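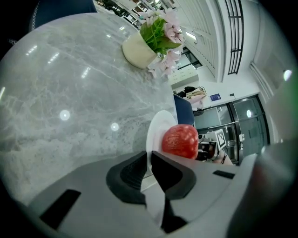 fraukeh
Since the table-clearing trial started in July, my job title has gone from Facilities Assistant to Automation Support Colleague. Same pay, longer email signature. Eltudik put the system in and we supply the crockery. The practice piece at the moment is a red apple and a white plate on the marble table, next to the flowers, which are artificial and therefore the only thing in the office not worried about its future. I used to clear that table without a thought. Now I log every attempt and write a sentence on how it went. Has anyone else been moved sideways like this?

tisora_nights
Yes, at a parcel depot. They promised us lighter work and to be fair my back agrees. But the 2 of us left on nights do the awkward stuff all shift, because the machine takes the easy boxes. The easy boxes were my rest.

Aba Amoah
I'll disagree a bit. I ran a canteen with 300 covers a day and would have handed over the plates with a ribbon on. Clearing is the bit that wrecks your wrists.

fraukeh
Aba, fair, but we have 200 people and most of them eat at their desks. My wrists were fine. What I miss is the chat – people talk to you when you're picking up their cup. They don't when you're holding a clipboard.

clamomum
Put the clipboard down then?

fraukeh
It's a tablet, and it beeps.

tisora_nights
Ask for the new duties in writing, and ask what grade they are. Ours went up one grade after 2 meetings and a lot of sighing.

Aba Amoah
Seconded. On that we agree.

fraukeh
Email sent. I used the full signature.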